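People > Second Acts > Interviews

She Left College With One Class to Go. Then She Went Back

236 shares

Liudmyla Sydorenko had a steady job, a grown son and one unfinished math requirement. She talked to us about walking back into a classroom after three decades. 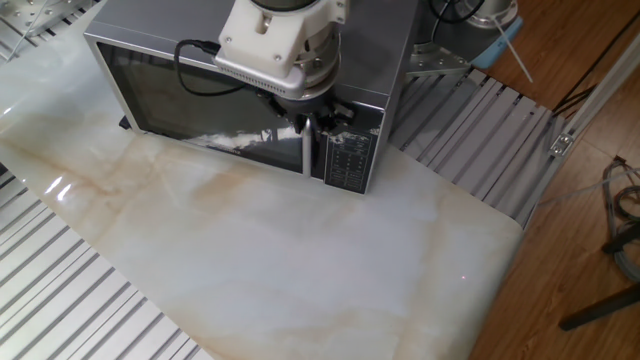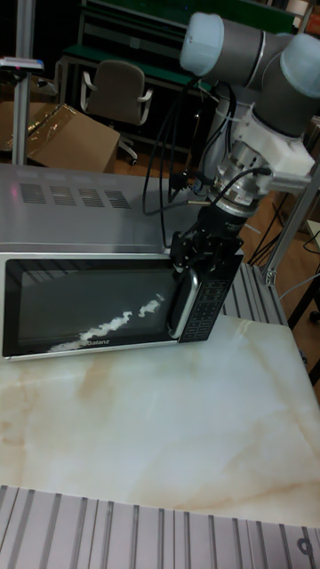 Lies Vanhove

Liudmyla Sydorenko talks fast and laughs faster, and by the time I've found my pen she is already halfway into the story of the class she didn't pass.

"Statistics," she says. "I can still see the room. Radiator on the left, me on the right, as far from the professor as I could get!"

She was 21 then, in her last semester at Osthorpe, and her father had just gotten sick. She went home to Drarham for a week, and the week turned into the whole spring. She had every credit she needed except that one. "I told everybody I'd finish in the fall. I didn't say which fall."

What came next was a pretty good life, and she's quick to say so. She answered phones at Skanix, then ran the phone room, then trained the people who ran it. She raised her son, Matvii Demchenko, mostly on her own. When he was filling out his own college forms he got to the line about his mother's education and called down the stairs to ask what he should put.

"I stood there with a dish towel," she says. "I said, put 'some college.' And it bothered me for years, that word. Some!"

It was Matvii who found out that Osthorpe would still honor her old credits. He sent her the link with no message. She didn't open it until November, and then she read it so many times she could recite the phone number.

The class met on Wednesday nights. Her teacher, Bohdan Fedoruk, was younger than her car (she swears this is true, it was a very old car), and he started the first session by asking who was afraid of the subject. "My hand was up before he finished the question. Then I looked around and it was nearly all of us. I could have hugged that whole room."

Did she like statistics any better the second time?

"I loved it! I'm as surprised as you are. At work I'd been looking at call numbers for years and just kind of feeling my way. Now I knew what they were telling me." She failed the first quiz, got a C on the second, and taped both to her refrigerator. Her study partner, Stefaniia Ostapchuk, was 19 and taught her to make flash cards on her phone. They still text most days.

At graduation there were 1,086 names to be read, in alphabetical order, and S is a long way down. Her feet hurt. She had practiced walking in the gown at home and tripped anyway, on the second step, and over 100 strangers in the front rows cheered as if she'd done it on purpose.

I ask whether she thought about her father that day, and for the first time she slows down.

"He never once asked me when I was going back. I used to think he'd forgotten. Then my aunt told me he kept my tuition receipts in his desk, the whole stack. So yes, I thought about him. I thought about him all the way up the steps."

She has since signed up for a second class, a writing workshop, and she's nervous about that one too. The first assignment is due next week and she has four pages about the radiator.

14 comments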